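### 4.2 Where folding gets done

Most of the folding in the Gralline households happens on the bed. Not the table, not the ironing board — we had both in the coding sheet from the February pilot and barely used either. Across 14 homes we logged 837 folded items, and 405 of those were folded on a made bed with the spread still on. The rest split between sofa arms, laps, the floor and the air (see 4.3 on air folding). Sofa arms were mostly socks and kids' things. We didn't code socks as folded unless paired and tucked, so the sofa figure is low.

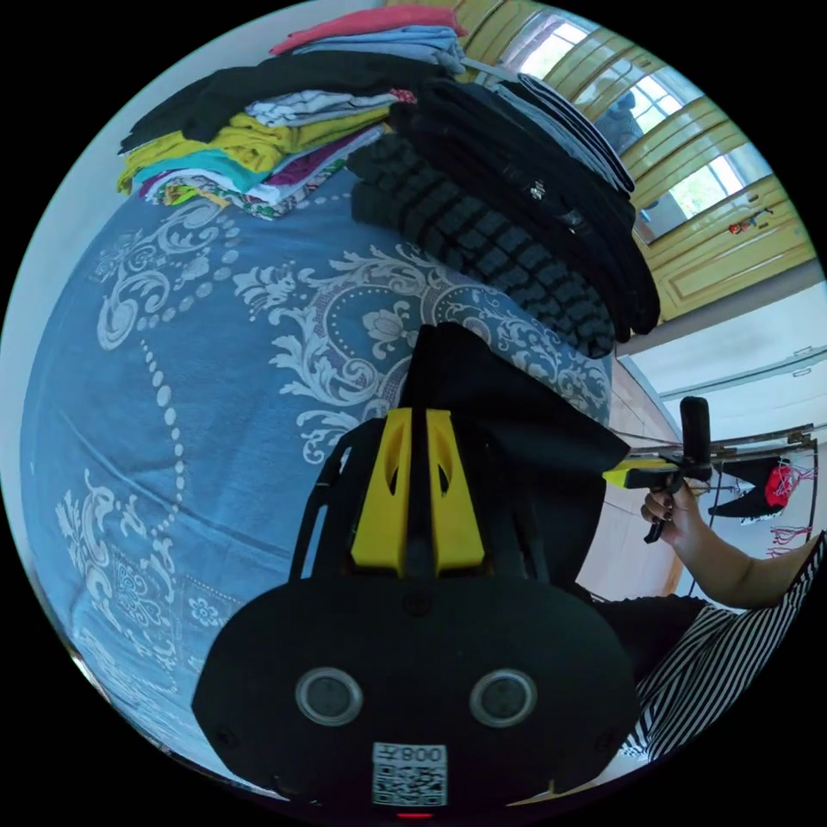

**Figure 5.** Garments folded and stacked on the bedspread.

Stack order was the harder thing to code. Our first scheme, borrowed from the Tredasus inventory, assumed people sort by owner or by type of garment. Neither fit well. What we kept seeing was color drift: mixed piles for lights and brights, and a separate one where the dark things end up. Figure 5 has both kinds, a pile running through pink, light blue, yellow, teal and maroon, then next to it one that is mostly black. The chunky black knit hanging down the front of the dark pile is what we call a *draped item* (code D). Bulky knits get laid over a stack a lot, and coders disagreed on whether that counts as part of it. We ended up saying yes if it rests on the pile, no if it only touches the side. Recoding took two passes and the second coder still wanted a third category. Left for later.

Dark piles are also slower. When asked, people said they can't find the seams, or can't tell front from back on black cotton. Several lifted the garment up toward the light first, shook it, then folded. Under the Kofler timing rule the clock starts when the garment leaves the unsorted heap, so all that lifting is inside the fold time. We think thats right but it does make dark items look harder than they maybe are. 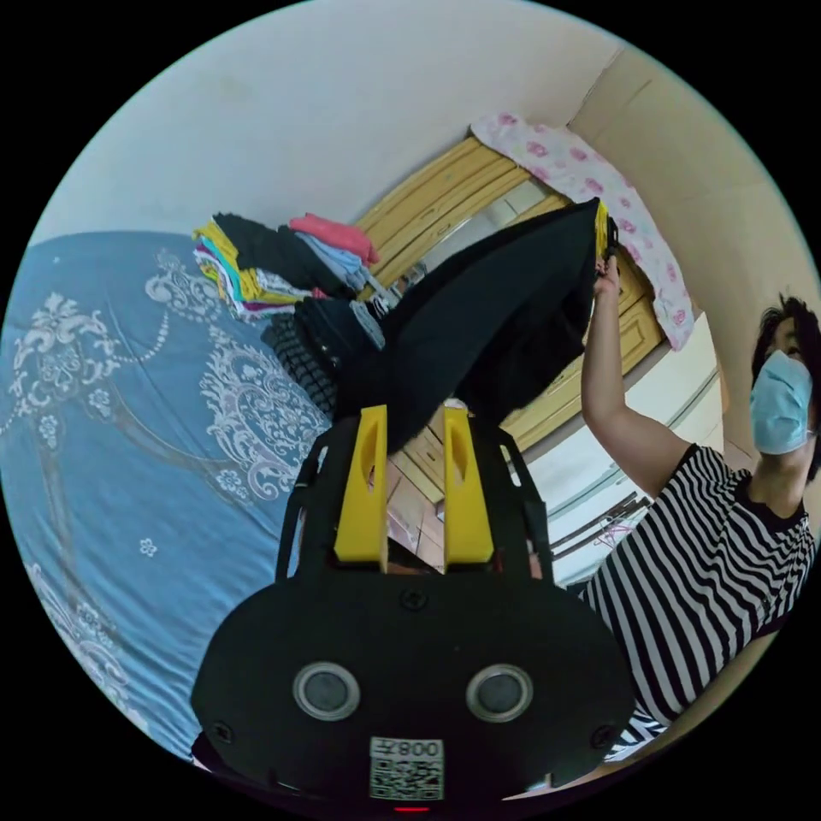

Two-handed lifts were coded apart from one-handed ones, and lifts by a helper apart again. Large soft pieces were the main reason for a second person. Small stuff almost never. Also in this group: tag-alongs, where a second garment comes up with the first and has to be peeled off. Coders marked a tag-along only when both saw it, so treat the counts in the appendix as a floor.

Pattern of the spread — we didn't plan for this one. On busy prints coders missed small light-colored items lying flat, mostly in the overhead views, and had to go back. Plain spreads gave no such trouble. The Stemetti protocol asks for a plain sheet to be laid down first; we decided against it, people fold differntly on a sheet that isn't theirs. Agreement numbers by spread type are in the next section.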